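Finish trials, August, bench notes
Started 4 pm, Voyle oil on the test tops
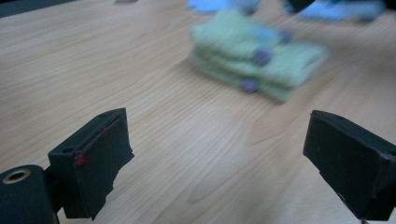
I still don't believe the claim on the Voyle tin that one coat is enough for a table that gets used. The rep told Florencia it "bonds at the first pass and rejects the rest," and she wrote that down faithfully, and I have been irritated by it since. Every hardwax oil I have used in this shop wanted a second coat, whatever the label said. What I want out of the trial is a matte top that doesn't turn orange, and on looks I have no complaint so far. The pale tan with the long grain lines running on the diagonal is the sort of color people ask us for, and the darker streaks show without shouting. It reads a bit gray in cool light. I would take that over honey. But looks were never the argument. The argument is coffee.

Setup, so Iestyn stops asking. Three finishes: Voyle, one coat as directed. Ronden, two coats, our usual. Traltard water-based, which Liv wants in the running and I don't. Test pieces all came off the same batch of stock, sanded to the same grit by the same person (me). Left to cure 16 days on the rack by the back wall. The Voyle people say 5 is plenty. I gave them all the same time so there can be no whining afterward.

Spots: coffee, red wine, olive oil, plain water under a glass. Left for 4 hours, wiped with a dry cloth, then a damp one.

Water. No ring on the Ronden. No ring on the Traltard. Faint ring on the Voyle, visible only if you get down low and look toward the window. Iolo says he can't see it. Iolo also couldn't see the glue line on the Birnau job.

Coffee. Voyle marked. Not badly, but it marked, and the damp cloth made no difference. Ronden has a slight shadow that may or may not be there tomorrow. Traltard clean, annoyingly.

Wine. All three marked. The Traltard least. I don't put much weight on this one, the wine had been open in the kitchen for who knows how long and I doubt it was poured evenly.

Oil. Nothing on any of them that I would swear to.

So on a straight reading the water-based wins and I should eat my words. I'm not ready to. Things that bother me:

The Traltard pieces feel like plastic. Liv says this is prejudice. Asked her to shut her eyes and tell me which was which and she picked the Traltard straight off, so it is a prejudice you can detect by hand.

A spot test tells you about a spot. It tells you nothing about what the top looks like after a year of elbows and laptop feet and somebody's spray cleaner. When a film finish goes, you strip the whole top. When an oil goes, you rub more oil in. The data sheet for the Traltard has a section headed "Renewal" and it is two lines long, one of which is a phone number.

Also the sheen. The sheet gives a figure and I can't reproduce it. We don't own a proper gloss meter, and the one Osian borrowed gave me a different reading each time I lifted it and put it down again in the same place. I've left those numbers out. If anyone wants them they are on the back of envelope 109 in the drawer and they are worthless.

Osian's note, added by him: you wiped the Voyle spots first every time, so they had the shortest soak. It should have had the advantage and it still came last.

Fair point, and worse for Voyle. I'll change the order next time.

To do
Second round with a second coat of Voyle, against the instructions. If it then behaves like the Ronden, we have learned that it is an oil and that two coats are better than one, at a higher price.
Fresh wine.
Heat test with the steel mug. Iestyn has the mug.
Ask Birnau whether they want the top we promised them held until this is settled or done in Ronden as quoted. My vote is Ronden.
Do not let the rep come in before the second round is finished. Florencia to put him off.

6:30 pm, looked at the coffee shadow on the Ronden again under the lamp. Still there, I think. Leaving it overnight with nothing on it and will check before the lights go on.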